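Pristcombe entrance drive and grounds
Second progress report to the Shokri fund
04/11/2023
Prepared by Pouran Vahidi

The grant was for three things: a new concrete drive from the gate to the turning area, repairs to the planting along it, and a path that people using wheelchairs and pushchairs could manage without help. The drive is laid. The planting has been started and has not gone well. The third item depends on how you measure it, and I am less sure than our contractor that we can call it finished.

Clutent handed over the concrete in May and invoiced for the full 310 square metres. Davoud Tehrani and I went over it with a tape and came to the same figure, so I have no quarrel with the quantity. My quarrel is with the word "complete" on the handover sheet. The gate end still needs attention where the pale concrete meets the darker strip, and the line running diagonally over the slab on that side is described in the paperwork as a joint. It may be one. The drawing we were given doesn't show a joint at that angle, and I have asked for a corrected drawing or an explanation. So far I have had neither.
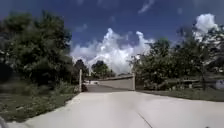 Davoud Tehrani thinks I am being too hard on them. His view is that a joint left off a drawing is a clerical slip, that the slab has taken delivery vans all summer without shifting, and that the money we are holding back would do more good spent on the gate. He would release it now and put the question of the drawing in a covering letter.

I have recorded that because it is a fair point, and the fund should know we don't agree. My own recommendation is to go on holding the last payment until the drawing arrives. A summer of vans tells us very little about a winter of frost.

On the gate itself, we had hoped to fit the Skalia opener within this period. The quote has come back higher than the one used in the application, and the supplier's reasons for the increase were thin. I have asked for a second price. In the meantime the gate is opened by hand, and a visitor arriving alone in a wheelchair has to ring and wait. I can't see how we can report the access item as met while that is so, however good the surface is.

The surface is good, I should say. It is smooth and wide, and the curve by the lawn was made gentler than first planned after regular visitors asked for it. My one complaint is glare. The concrete is very light, and on bright days people with poor sight have told us they lose the edge of it. Clutent's answer was that it would dull down with age. They gave no idea how long that takes – and I did ask twice.

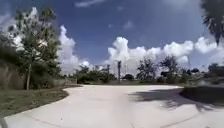
The grass is the other weak spot. We paid for 400 square metres to be reseeded on the understanding that it would be even by the end of the season. It is patchy, with brown areas that were brown in May as well. The contractor blames the dry spell. I would accept that more readily if the watering sheet had been filled in, but it has 33 entries where there should be far more, and several are in the same pen and plainly written at one sitting.

The established trees were left alone, as agreed, and I have nothing to report against the work done near them.

Money: we are inside the budget, though I would not read too much into it. The saving comes almost entirely from work not yet done, namely the opener and the second round of seeding. Survey returns from visitors stand at 368, most of them favourable. The forms were handed out at the open day, when the gate was manned and the weather was fine, so I have not used them as evidence for anything.

Before the next report I need the following:
The corrected drawing from Clutent
A second price for the opener
Your decision on whether the access item can be carried over into the next period

If it can't be carried over, please tell us early. We would then have to choose between the opener and the seeding, and I would choose the opener.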